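纳道街公用厨房重新开放,水槽先于人到位

本报讯 停用了整个冬天的纳道(Nadau)街公用厨房,本周二上午恢复使用。第一位走进门的居民带着一口汤锅、两棵白菜和一个问题:原来挂在墙上的那把大漏勺去哪儿了。没有人答得上来。厨房重新开放的第一天,就这样在寻找漏勺中开始了。

这间厨房位于街道活动楼的底层,供楼上楼下以及附近几条巷子的住户轮流使用。平日里来的多半是家中灶台太小的人,逢年过节则换成家中亲戚太多的人。去年入冬前,旧水槽下方的管子开始漏水,起初拿盆接,后来拿桶接,再后来连桶也要排班去倒。活动楼管理处贴出通知,说停用“数日”,进行检修。通知上的“数日”二字后来被人用圆珠笔改成“数周”,到了二月,又被另一种颜色的笔改成了“数月”。管理处没有追究涂改者,理由是改得都对。

拖延的原因说来并不复杂。最初的打算只是换一段管子,拆开柜子以后发现柜底已经泡胀,柜子要换;柜子一换,高度和旧台面对不上,台面也要换;台面既然换了,再把那只磕得坑坑洼洼的旧水槽装回去,连装修工人都觉得不好意思。一段管子就这样变成了一间厨房。负责施工的是弗卢斯蒂亚(Flustia)装修队,这支队伍以话少、茶多著称,据楼上住户观察,工人们每天下午四点准时停工喝茶,准得可以拿来校表。

争议最大的一项是水槽的大小。早在开工之前,管理处就在楼道里放了一只纸盒,请大家投条子提意见,前后收到100张。其中不少是谈水槽的,也有谈楼道灯泡的,还有一张是一份红烧带鱼的做法,字迹工整,用料详尽,唯独没有写盐放多少。管理处把这张也归了档,放在“其他建议”一栏。

关于水槽,意见分成两派。一派主张装两只小的,一只洗菜,一只洗碗,井水不犯河水;另一派主张装一只大的,理由是两只小水槽加起来也放不进一口蒸锅,到头来还是得端着锅去院子里冲。两派在活动楼的会议室里见了三次面,第一次谈水槽,第二次谈蒸锅,第三次谈到了六年前有人借走蒸锅没有还的旧事,会议因此提前结束。最后大水槽一派占了上风,决定性的论据是有人真的把蒸锅搬到了会议室,往桌上一放,一言不发。

小水槽派并未空手而归。作为让步,管理处同意添一件可以架在水槽上的沥水架:洗好的菜放在架上,水漏下去,人和菜都不必挪地方。小水槽派对外宣布,这相当于把一只水槽分成了两只,是实质性的胜利。大水槽派听了没有反驳,只说架子是可以拿走的。

沥水架的采购本身又花去一些工夫。供货的塞拉诺(Serrano)五金铺原本送来一件塑料的,架上一只装满水的盆,中间便塌下去,像一张坐久了的旧沙发。退回去以后,换了带金属细杆的。五金铺的店主在送货单背面写了一句“这回放西瓜也行”。管理处出于谨慎,没有把这句话写进使用说明,不过已有住户表示,等到夏天要亲自核实。

费用方面,厨房改造的零星物件一共花了1860元,不含台面和水槽,也不含弗卢斯蒂亚装修队的茶叶。账目贴在门口的布告栏上,逐项列明,最后一行写着“挂钩,6只”。贴出当天就有人数过墙上的挂钩,确认无误,并顺便提出漏勺就是在拆旧挂钩时不见的。这一说法目前没有得到证实。

重新开放后的使用规则也做了修订。旧规则共有20条,打印在一张过了塑的纸上,因为挂的位置正对着灶台,多年下来前半截已被油烟熏得看不清,住户们实际遵守的一直是后半截。新规则精简了不少,主要内容如下:

每次使用以两小时为限,炖牛腩者可以事先申请延长。
油不得倒入水槽,汤可以,带骨头的汤不可以。
切菜请用砧板,台面不是砧板。
用完后将台面擦净,自己的瓶瓶罐罐带走。
冰箱里的东西写上名字,写了名字的东西请勿品尝。

最后一条在征求意见时引起过一番讨论。有人提出,“品尝”一词不够严密,拿走整盒饺子显然不能算品尝。管理处经过考虑,保留了原文,认为拿走整盒饺子的人大概也不会停下来研究措辞。

还有一件事要提醒附近住户。楼里一直流传着一种说法,说厨房改造好以后要改名,以一家名叫默诺塞克(Mernoseck)的餐具公司命名,换取对方赠送一批碗碟。记者向管理处求证,得到的答复是:确实有过这么一封信,信里答应送的是汤匙,没有碗。厨房因此仍叫纳道街公用厨房,汤匙请大家自备。 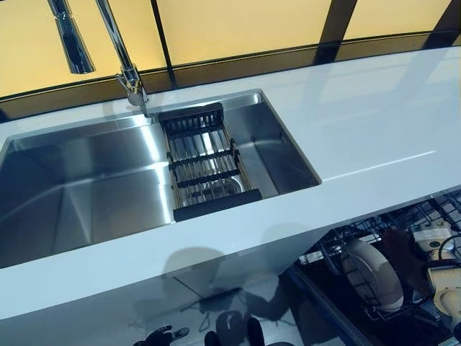

周二当天最先排上队的是做早饭的几户人家,随后是赶着备午饭的。管理处原本担心大家一下子拥进来,特意把登记簿放在门外,结果登记簿前排的队比灶台前还长,原因是拴在簿子上的那支笔不出水。等人们终于进到里面,话题自然又回到水槽上来。不锈钢的方形槽身装在白色台面下方,槽沿不再高出台面,擦台子时水可以直接往里赶,旧水槽边上那道常年积着黑垢的缝也就成了历史。那件争来的沥水架斜斜地搁在水槽右半边,细杆一根挨一根,从缝里还能看见槽底圆圆的滤水口。一位小水槽派的老住户看了一会儿,伸手把架子摆正,走开几步,又回来看了一眼。水槽右边留出一大片台面,揉面的人对此评价很高,包饺子的人也看中了同一块地方,双方眼下还客气。

抽拉式的龙头则需要一段时间来适应。旧龙头只能朝一个方向出水,多年来大家已经学会了端着盆去迁就它;新龙头的喷头可以拉下来,冲到哪里全凭手上的准头。上午十点以前,已有两人冲湿了袖子,一人冲湿了别人的袖子。管理处随后在门口加贴一张手写的条子:“先拿稳,再开水。”字写得很大,下面不知被谁添了一句“再问漏勺”。

白色台面是另一个引人担忧的地方。光亮是光亮,可酱油也看得格外清楚。反对者早先就主张用深色的,说深色耐脏;赞成者回答,耐脏的意思是脏了看不出来,过去那张台面就很耐脏,耐到拆下来那天大家才知道它原本是浅绿色。眼下的办法是在水龙头旁边备抹布,由每天最后一位使用者洗净晾好。第一天最后一位使用者是炖牛腩的,走得很晚,抹布洗了,牛腩的香味留到了第二天。

对于厨房能否撑过第一个节日,各方看法不一。弗卢斯蒂亚装修队表示,管子至少不会再漏,别的不在他们的承包范围之内。管理处则准备从下个月起把登记改为提前一天预约,周末上午的时段由抽签决定,抽签用的仍是当初收意见条的那只纸盒。那份红烧带鱼的做法已被人抄走几份,盐放多少,各家自行解决。

厨房开放时间为每日早七点至晚八点,登记处设在活动楼一层楼梯口,笔已更换。拾到大漏勺者,请送回原处或交登记处,不问来由。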